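The Bones of Saint Nurkine

The bus to Zurent leaves at 6 in the morning, and if you miss it you're stuck until August, or that's how my aunt tells it. She isn't a calm traveler. She had packed eleven boiled eggs and a bottle of holy water that used to be a bottle of lemon soda, and she talked the entire way up the mountain about the saint's left foot.

I should explain the foot. Saint Nurkine has been lying under the altar in Zurent for 400 years, and every so often they bring her up, change her dress, and carry her through town. Last time, the foot stayed behind in the crypt. My aunt was there. She says it rained for 30 days straight and every plum in the valley rotted, and she blames the foot.

"This time they'll count everything," she said, peeling an egg. "Zlatko promised me."

Zlatko Radonjić was the sacristan, and he'd been in love with my aunt since before I was born (everybody knew it except the two of them). He met us at the bus stop with his good hat on and walked us to the guesthouse, carrying her suitcase with both arms like it had the saint inside. 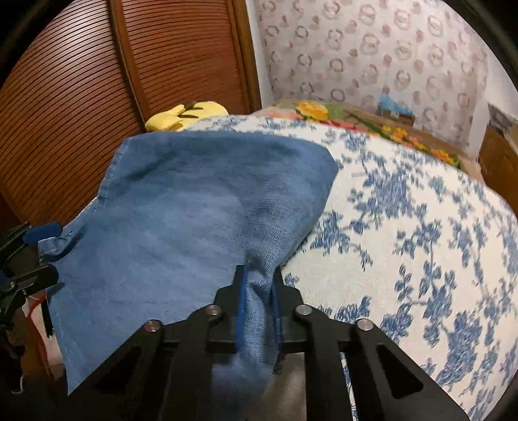

Two black fingers with blue pads.

We were in the church by noon, and so was half the province! I got wedged between a pillar and a man named Javier, who had walked all the way from the coast on a vow and smelled like it. He told me he was pilgrim number 591. They'd given him a paper ticket and he kept showing it to me, very proud, as if I might want to buy it.

Then the bell rang and the whole place went quiet – even my aunt, even the babies. Up came the box on the men's shoulders. It was smaller than I'd imagined. I'd been ready to roll my eyes, I'll admit that, but my throat did something funny and I had to look at the ceiling for a while.

"The foot," my aunt whispered. "Can you see the foot?"

I couldn't see anything but hats. 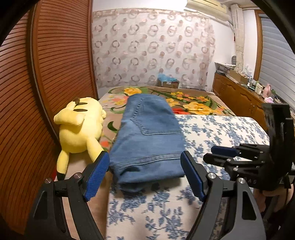
Zika

Zika was the guesthouse dog, and I only bring her up because of what happened at supper. Zlatko had come by to report that all was well, both feet accounted for, he'd checked them himself by candlelight. My aunt grabbed his hand across the soup and didn't let go. He turned the color of a beet.

And in walked Zika with something long and pale in her mouth.

Well, the screaming! Zlatko went under the table after her, hat and all, and came out holding a ham bone. My aunt laughed until she cried, and then she was just crying, and he gave her his napkin.

I took the bus home by myself. She said she'd be along after the plums came in.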